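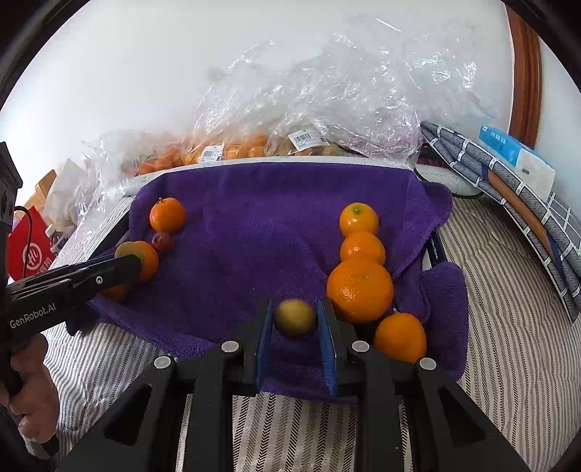 Zodwa Gumede: I don't see why the goalie gets all the blame for the Ralwood loss. Three of those goals came on the power play, and our guys took the penalties.

stevberg_end
He still faced only 23 shots. You have to stop more than that. I'd start the backup on 8th December and see what happens.

Zodwa Gumede
Backup hasn't played a full game since May. Bad time to find out.

row57
Agree with Zodwa. The second goal went in off a skate. The third was a screen, he never saw it. The first one I'll give you.

stevberg_end
First one was from the blue line. That's the kind that loses games.

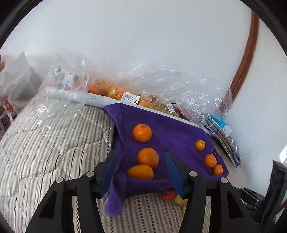

And it isn't one night. He gave up a soft one against Listis too, in the opening minute, and we chased that game until the third period.

Pylyp Hrytsenko
We won the Listis game.

stevberg_end
By one, with an empty net at the other end. I'm talking about how he's playing.

Pylyp Hrytsenko
My problem is the penalty kill. They leave the back door open every time. Uçar is the only one who blocks anything and he's out there for about 30 seconds too long each shift.

row57
Same two pairs all season. Coach could try the younger guys there.

Zodwa Gumede
He tried them in preseason and they were running around. I'd take fewer penalties first.

stevberg_end
Fine, but I'm still starting the backup.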